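3.2 Collecting folding demonstrations

Demonstrations were recorded at two sites, Enach and Kullora, between January and March. At each site an operator guided the arm through a garment task with the Tolentino handheld controller, which sends wrist pose and finger opening to the robot. An episode began with the garment dropped onto the work surface and ended when the operator pressed the stop button. We recorded around 3000 episodes and kept 1860 after removing those with dropped frames or a lost controller link.
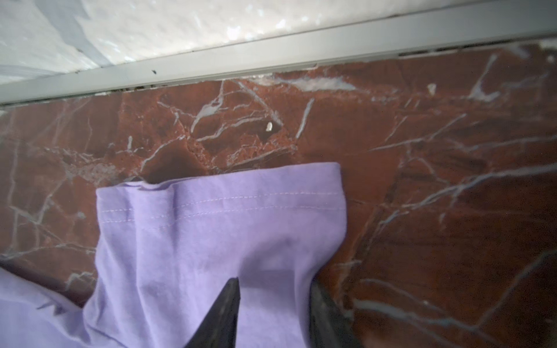 Figure 3. Wrist view during a demonstration with a lavender garment, fingers at the fabric.

Operators were told to choose their own grasp points and to regrasp as often as they liked. We did not script the order of folds. This gave more varied data than our earlier Flevcombe recordings, where the first grasp was fixed, but it also made the episodes harder to segment. We mark a grasp from the finger opening signal and then check it against the wrist view. Stitched hems such as the one in Figure 3 are useful in this check, as the line of pale thread stays easy to follow where the cloth itself is creased and nearly one color. Two annotators marked each grasp, and episodes on which they differed went to a third.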